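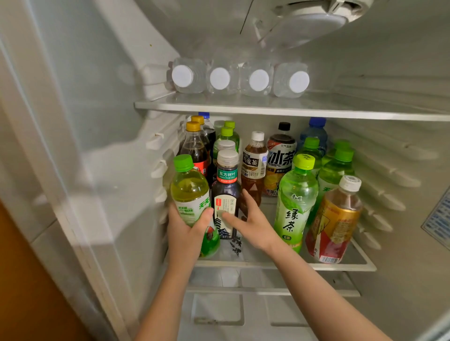 Rangement des boissons au réfrigérateur

Le rangement des boissons au réfrigérateur désigne la manière de disposer bouteilles, briques et canettes dans un appareil de froid domestique ou dans le petit réfrigérateur d'un bureau, d'une salle de pause ou d'une chambre d'hôtes. Il dépend de la hauteur des clayettes, du format des contenants et du rythme auquel on les consomme.

Position des bouteilles

La position debout est la plus courante. Elle convient aux boissons gazeuses, aux bouteilles entamées et aux jus qui forment un dépôt. Elle demande une hauteur libre supérieure à celle du goulot, ce qui oblige souvent à retirer ou à déplacer une clayette.

La position couchée est réservée aux bouteilles pleines et bien fermées, en général l'eau plate. Les bouteilles sont alignées côte à côte, le fond vers la paroi arrière et le bouchon vers la porte. Une clayette en verre à rebord avant se prête bien à cet usage – le rebord retient les bouteilles qui roulent. Quatre bouteilles d'eau ainsi couchées peuvent n'occuper que la moitié gauche d'une clayette.

Regroupement

Sur une clayette chargée, les bouteilles sont placées l'une derrière l'autre, par produit. Le thé vert, le thé oolong, le thé glacé et le cola ont des formats souvent voisins, et l'on se repère alors à la couleur du bouchon et à l'étiquette. Les thés en bouteille vendus en Chine, comme ceux de la marque 东方树叶, portent le nom de la variété sur l'étiquette : 绿茶 pour le thé vert, 乌龙茶 pour l'oolong. La mention 冰茶 signifie « thé glacé ».

Dans son manuel Gudeta, Léonie Sabatier recommande une file par boisson, étiquette tournée vers l'avant. Helge Wallin préfère mélanger les produits au premier rang et garder les doublons au fond. Les deux méthodes supposent que l'on avance les bouteilles anciennes avant d'ajouter les nouvelles.

Circulation de l'air

Les bouteilles ne doivent pas être plaquées contre la paroi du fond ni masquer les sorties d'air. Un appareil rempli d'un coup de boissons à température ambiante met plusieurs heures à retrouver son réglage. On le charge de préférence le soir, ou en 2 fois.

Accessoires

Les casiers inclinés, les bacs à poignée et les supports ondulés pour bouteilles couchées se posent directement sur la clayette. Les bacs facilitent le nettoyage – on les sort avec leur contenu.

Voir aussi

Clayette
Thé en bouteille
Réfrigérateur de bureau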